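The Horkora Brooch

The listing said 15 garnets, silver gilt, maker Başaran, and I believed the first part. Garnets you can count. The rest was a word from Pornov, the auction house, and they'd once sold my aunt a "Victorian" locket with a zipper-pull clasp.

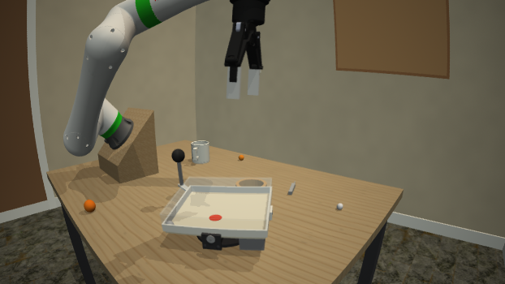 Flelon had it down as paste, the voice on the phone said, and Flelon had looked at it for a whole morning before sending it back.

"Then why sell it as garnet?" I asked.

A cough. Papers moved. The reserve was still $3,202.
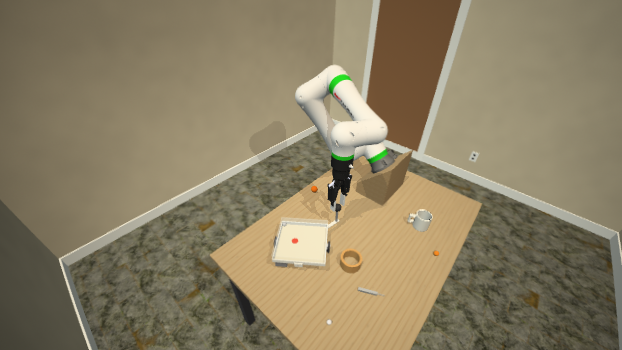
White mug, roll of orange tape, shallow tray

I went in February, in my good coat, with a loupe I barely knew how to use. The brooch sat on gray felt under a lamp that would have flattered a bottle cap. I turned it over. The pin was new – too new – and the maker's stamp leaned to one side.
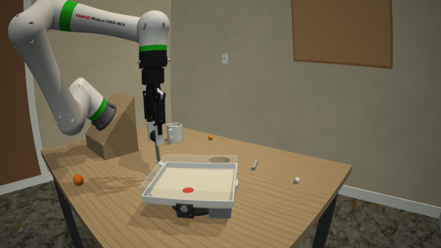 I asked for the lamp to be switched off. The clerk didn't care for that, but she did it, and the red went out of the stones like tea down a sink.

"They're old stones," she said.

"So is gravel."

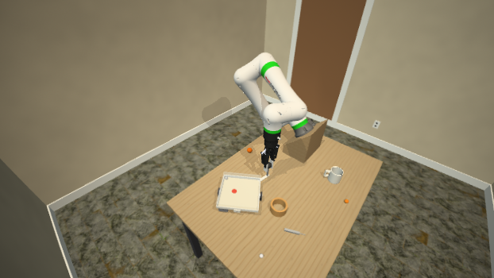
Still, I held on to it longer than I meant to. My aunt had worn that locket every day until the clasp gave out. I put the brooch down and asked her what the lowest bid was.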